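Home | News | Products | Contact

Vesavlow opens phone trade-in counter in Prusthorpe

PRUSTHORPE, September. Phone reseller Vesavlow has opened a trade-in counter at 86 Nuvitz Street. Customers can bring in up to 3 used phones per visit.
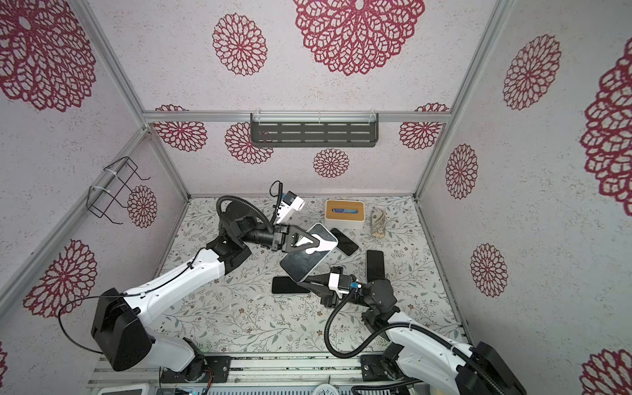 Payment is made by bank transfer. "People asked for a place to walk in," said manager Kumudini Kumarasinghe.
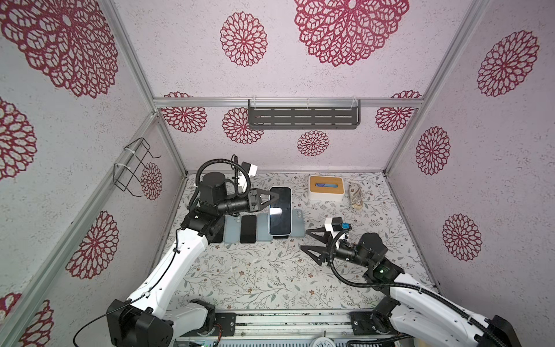
Do I need the original box?
Bring only the phone and a photo ID.

The counter closes at 5 p.m. Parking is behind the building.

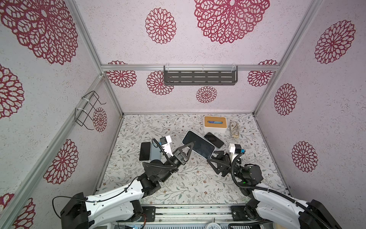

What happens to my data?
Staff erase each phone before resale, but please sign out of your accounts first.

Press contact: Raimo Turunen, Vesavlow

20 shares | 3 comments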